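Automatiser sa cuisine sans se ruiner : ce qu'il faut mesurer avant de signer

On reçoit beaucoup de questions sur les bras de cuisine, surtout en mai, quand les catalogues tombent dans les boîtes aux lettres et que chacun se découvre une passion pour l'avenir. La question est toujours la même : lequel acheter ? Prenez d'abord un mètre, un crayon et une soirée tranquille. Le choix du modèle viendra après, et il sera plus court que prévu.

Commencez par le plan de travail. Un bras fixe a besoin d'une zone dégagée devant lui, plus une marge de chaque côté. Comptez 100 cm de longueur libre si vous voulez qu'il déplace des boîtes d'un bout à l'autre. Mesurez aussi la hauteur sous l'étagère, là où tout le monde oublie de mesurer. Un bras replié passe partout. Un bras qui soulève un couvercle a des ambitions verticales.
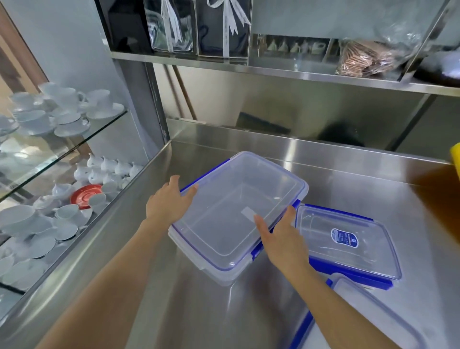 Bohdana Kushnir
Rédactrice, rubrique Équipement et budget

Les boîtes, maintenant. Les grands bacs transparents à clips bleus se prennent très bien à deux mains, une sur le couvercle, l'autre sur le côté. Pour une pince, le même bac est un sujet de négociation : le plastique transparent se confond avec l'inox poli, l'inox renvoie les reflets, et les clips demandent un doigté que les vendeurs qualifient pudiquement d'« évolutif ». Avant tout devis, demandez un essai avec vos propres boîtes. Apportez-les dans un sac, posez-les sur le comptoir du magasin et attendez. Le silence qui suit est instructif.

Astuce à deux sous : collez une pastille mate et foncée sur chaque couvercle, toujours au même endroit. Les caméras la repèrent mieux, et vous aussi à six heures du matin.

Ensuite le budget. Chez Varkaten, le petit bras d'entrée de gamme se loue 197 euros par mois, pince comprise. La pince souple est en supplément, bien entendu, et c'est celle qu'il vous faut. Nodent vend le sien, avec une formule d'entretien à plus de 200 euros par an dont la lecture mérite un café serré. Vérifiez trois lignes :

Le remplacement des coussinets de pince (ils s'usent vite au contact du produit vaisselle).
Le déplacement du technicien, souvent facturé à part.
Les mises à jour du logiciel après la première année.

Si une de ces lignes manque, écrivez pour la réclamer. Un « oui oui, c'est inclus » lancé au téléphone n'a jamais réparé une articulation.

Prévoyez aussi ce que le bras ne fera pas. La porcelaine blanche derrière une vitre, par exemple : laissez-la où elle est. Svyatoslav Kostiuk, qui installe du matériel Pastum chez des particuliers, m'a donné sa règle : tout ce qui vient en service complet reste hors de portée de la machine. Une tasse cassée, on la remplace. Une tasse d'un service arrêté depuis longtemps, on en parle à Noël pendant dix ans.

Même prudence pour les étagères ouvertes. Verres en coffret, rubans de satin, sachets de gaufrettes : rien de tout cela ne devrait se trouver dans le rayon d'action. Les rubans surtout. Une pince attrape un ruban avec un enthousiasme qu'elle ne met jamais à saisir un couvercle.

Dernier poste, le plus négligé : l'électricité. Faites poser 2 prises dédiées, au mur et loin de l'évier – la rallonge qui serpente derrière les bocaux n'est pas une installation. Demandez le prix de la pose avant la livraison. Après, l'électricien voit le carton et comprend qu'il a tout son temps.

Pour ceux qui hésitent encore, le chariot Espinoza n'a ni bras ni caméra. Il roule, on le pousse, il porte les boîtes jusqu'au placard. J'en ai un depuis des années et je n'ai pas encore eu à le mettre à jour.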